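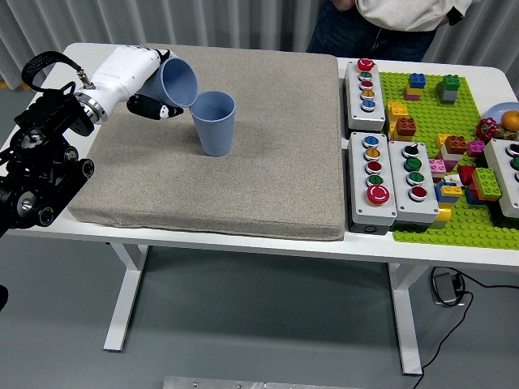
Greer Kerr asked after the April open day that this section say plainly who may stand near the table while the arm is moving. The steps now cover that.

4.2 Running the pouring demonstration for visitors

1. Set the pad flat on the left half of the table. Stand one cup upright on it.
2. Place the second cup in the hand and select Pour on the Jokent screen.
3. Set the speed to 240. Do not go above 400 with visitors in the room.
4. Ask visitors to stay behind the floor line. One operator may stand at the table.
5. Press Start and keep both of your hands off the tabletop until the arm is back at rest.
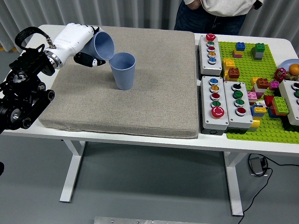
Figure 4-2. Pouring position, second cup upright on the pad.

CAUTION: Never reach between the cups to straighten them. Stop the arm first, then move the cup.

Note: If the screen shows code 549, the hand has lost its grip setting. Repeat step 2. For code 679, end the demonstration and call Maksym Didenko at the Camau desk.

6. Between groups, return to step 1. The building blocks can stay on the table.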